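I went into Pirkia expecting to check my phone by the second reel. It's a hand-drawn feature about a girl who runs a ferry with her deaf grandfather, and for the first 17 minutes there's hardly a word of dialogue. I didn't touch my phone once!

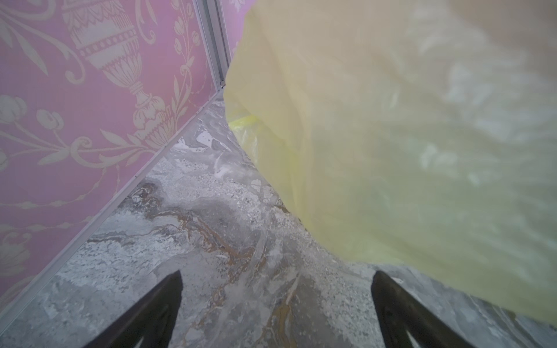
Róisín Phelan directed it, and she's got a thing for weather. Fog, sleet, that flat white light you get in November (I grew up with it, so I'm biased). The river changes color with the girl's mood, and my niece caught on way before I did.

Zakhar Karpenko wrote the music, mostly for accordion and a very creaky cello, and I've been humming the ferry tune all week.
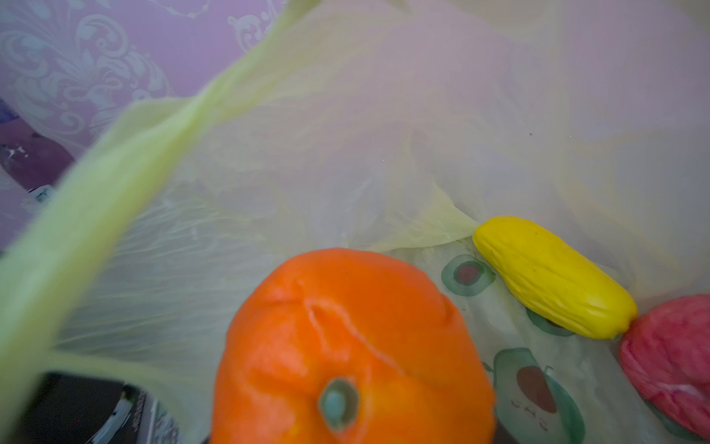

My one gripe is the villain. Bostero is a bridge builder with a big mustache and a bigger laugh, and he seems to have wandered in from a much louder cartoon. His song goes on forever, and the kids in my row started kicking seats.

Then the grandfather signs a bedtime story by lamplight, just his hands and their shadows on the wall, and the whole row went quiet again. I'd buy another ticket for that part alone, and my niece has already asked when we're going.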